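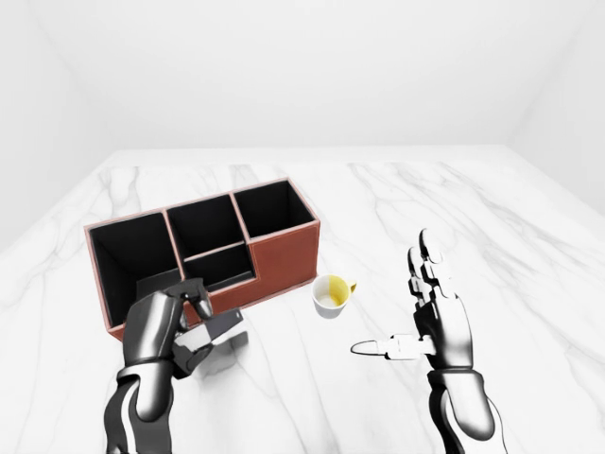
Good morning, and thank you for making time for this session on key control. The subject is the handover of keys between departments, and in particular the move from paper sign-out sheets to the numbered cabinets that Kirnik will be supplying to our offices. Please hold questions until the second part, where there is a pause for them. Keys reach the front office in many ways, and too often they are simply set down on whatever surface is nearest. On a white marble top with soft gray veins, a small silver-gray item is easy to overlook, and our desks and counters are no kinder. From the start of the new arrangement, a key is either on its hook or signed out to a named person.

*(Pause. Confirm that the handout has reached the back rows.)*

## Where we stand

The October review covered the Welley and Falcão offices. It listed 567 keys on the register. Of these, 28 could not be matched to a lock, and a further four opened doors that had been removed during renovation. The unmatched keys have been placed in a sealed envelope and will be kept until the locksmith has completed a second visit.

Myrtle Ruiz-Ortega led the review and wrote the report. Staff who need the full list should apply to her office. It will not be sent by e-mail, as it shows which key belongs to which door.

*(If asked about the cost of replacement locks: the figure has not been approved and should not be discussed today.)*

## The new cabinets

Each cabinet holds 99 keys on numbered hooks. The tags are colored by floor, and the number on the tag matches the number on the hook. Tags carry no room name and no department name. A person who finds a tagged key in the parking lot should learn nothing from it.

The door of the cabinet is opened by a code. Every office will have its own code, known to the office manager and one deputy. The code is to be changed in the following cases:

- when either of those two people leaves or moves to another post
- when a key has been reported missing for more than one working day
- after any visit by an outside contractor who was present while the cabinet was opened
- on the instruction of the facilities department

Codes are not to be written on the cabinet, on the wall beside it, or in the desk diary. We found all three during the review.

Cabinets should be mounted indoors, on a solid wall, at a height that every member of staff can reach. They should not be placed in a public corridor or left standing on a table while waiting to be mounted.
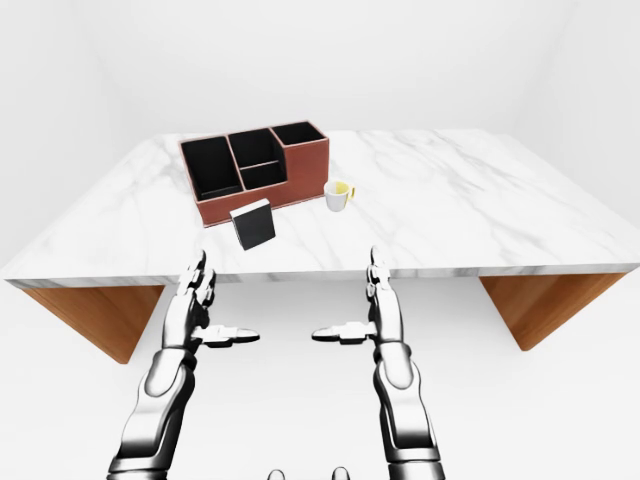
## Signing out and returning keys

The paper sheet remains in use alongside the cabinet for the first year. It asks for the hook number, the name of the borrower, the time out and the time in. Initials are not accepted in place of a name. In the Welley office, two members of staff share the same initials, and the sheets could not be read with any confidence.

Keys are returned on the same day unless the office manager has agreed otherwise in writing. They are handed back in person. A key left in a mail tray has not been returned, and the borrower remains responsible for it.

Master keys are treated separately. They stay in the Gimova safe and are released only by Idalina Figueiredo or by the duty manager acting for her.

*(Pause for questions. Allow ten minutes. The question of elevator keys usually comes up — these belong to the service company and are outside the register.)*

## Dates and next steps

Office managers are asked to check their own section of the register and return it, signed, by 29 December 2023. Please mark any key that is no longer needed, even where the lock still exists. Blank returns will be sent back.

Training on the cabinets takes place on site once the hooks have been filled. It lasts less than an hour and both code holders must attend together.

*(Collect the attendance sheet before the room is released. Spare copies of the return form are with the front desk.)*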